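**Tables, tables, tables!**

The new tables are in at Kerkwood, and I can't stop running my hand over them. If you haven't been up to the second floor since the move, please go and look. The old ones (you remember the wobble, and the coffee rings that predated most of us) went to the Lollwood annex in January, and we've been making do with folding trestles ever since.

Raquel Loureiro chose the finish after living with four sample boards on her windowsill for weeks. She wanted something pale enough that a dropped screw shows up right away, and she got it. What I didn't expect was how lovely the grain would be! Straight, close lines in some spots, then it opens into those big arching patterns that woodworkers call cathedrals. Every top is a little different, and people already have favorites. Habibur Seneviratne has claimed the one nearest the Uvisberg room and will not be moved.

Each table has a cable hole, so chargers and lamps no longer have to hang over the front. The dark gray carpet stays for now. I've come around to it — next to the light tops it looks almost smart.

A few requests from Vega Calvo, who looks after the room:

- Mats under anything hot, please, and under anything with solder involved.
- Wipe with a damp cloth, along the grain. No spray polish.
- Table numbers are on the underside. If you find a scratch, send Vega the number (ours start at 2154) and she'll get to it with the repair kit.
- Don't drag them. Two people, one at each end, and lift.

We spent roughly 80 percent of the furniture budget, so there's money left for stools. Sunil Dewan has the Hapeta catalog at his desk and would love opinions, strong ones especially. Tania Navaratnam is collecting votes on seat height through the end of the month.

Come and use them!

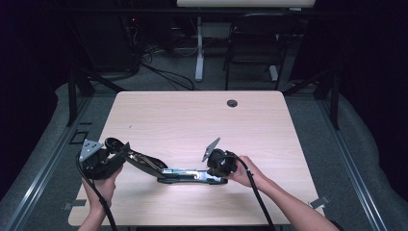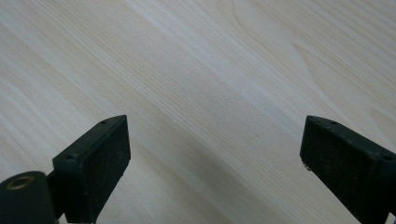

*The pale wood tops, second floor, Kerkwood. The arching grain shows best in the second picture.*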